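Gamport Drawer Set: Gallery

Welcome to the gallery page of our small data project. We are Mwanahawa Urio and Kanini Mrema, and since November we have been recording examples of a robot arm opening and closing drawers. The examples are used to train a model which we call Atow. English is not our first language, so please write to us if some sentence is not clear.

One example is one complete try, from the start position of the arm until the operator presses the stop pedal. We keep the failed tries also, in a separate folder, with a short note about the reason. The present set has 200 examples, and 62 of them are in the failed folder.
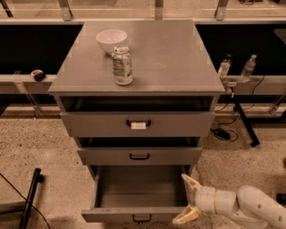 Bottom drawer, approach from the right side. Our operators must decide before each try which drawer is the target, and they write it in the log together with the start position of all three. This start position is what we change most often, because the first version of Atow learned only from closed drawers and was confused by any other situation. Now we also record with the bottom drawer fully out and the upper two open only a little. The white tape on the top handle should be noted in the log too, so that examples with tape and without tape can be compared later. The same is true for the objects on the cabinet top, in this case a bowl and a can.

Notes for people who want to use the set

Each operator records for 2 hours and then changes with the other one. After a long session the movements become less careful, and the model learns this as well.

Please do not mix our examples with the Wihongi set without checking the gripper values first. In their files a closed gripper is zero, in ours it is one. Kanini lost 8 days of training to this difference.

The next group of examples will be about closing only. It will be added to this page when the labels are checked.

Page last changed: 6 Feb 2021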